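The smart fridge can wait

2020-12-21

Every December the same claim lands in my inbox, and this year it came with a bow on it: a connected refrigerator will pay for itself in saved food. Mesex says so on its holiday page. Cosov says so too, in nearly the same words, which makes me wonder who wrote them first.

I read both sets of small print so you don't have to. The Mesex figure is a saving of $216 a year for a household that throws out less food once the fridge starts sending reminders. The survey behind it covered 121 homes, all of them people who had already bought the fridge, and all of them asked to guess what they used to throw away. I can't tell you what I threw away last month. I doubt they could either.

Cosov at least measured something. It weighed the trash in a group of test kitchens for 6 weeks – but there was no comparison group, and everyone knew the trash was being weighed. I would eat my leftovers too if a stranger were coming to put them on a scale.

Then there is the question of how long the clever part lasts. A plain fridge can easily run for more than 5 years with nothing worse than a new door seal. The app is another matter. Ketow sold a model with a screen in the door, then moved its shopping list feature to a paid plan, and a reader wrote to me in a fury because her fridge now shows her an ad for the thing it used to do for free. It still keeps the milk cold. She could have had that for a lot less money.

Seppälä, to be fair, makes no claims about savings at all. Its brochure talks about calm and clean lines and has one sentence on energy use, near the back. I looked for the price and had to call the store. 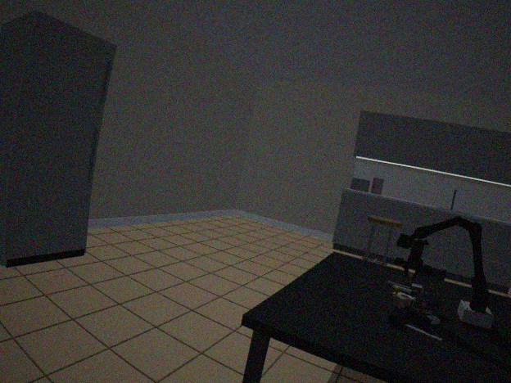 What does cut food waste, as far as I can tell from years of reading about it, is dull. Write a list before you shop. Put the older yogurt in front. Freeze bread the day you buy it if you know you won't finish it. Keep a marker near the freezer and put a date on whatever goes in, even when you're sure you'll remember what it is. A pad of paper on the counter does most of what the door screen does, and it has never asked me for a password.

If your old fridge has died and you need a new one, buy the size you need, check the yearly energy number on the label, and ask how long the maker promises to stock parts. If the salesperson turns the talk back to the app, ask how long that will be supported, and get the answer in writing.

I've asked all four companies that last question. Two have replied so far, and neither gave me a number of years. I'll print whatever else comes in with the January issue.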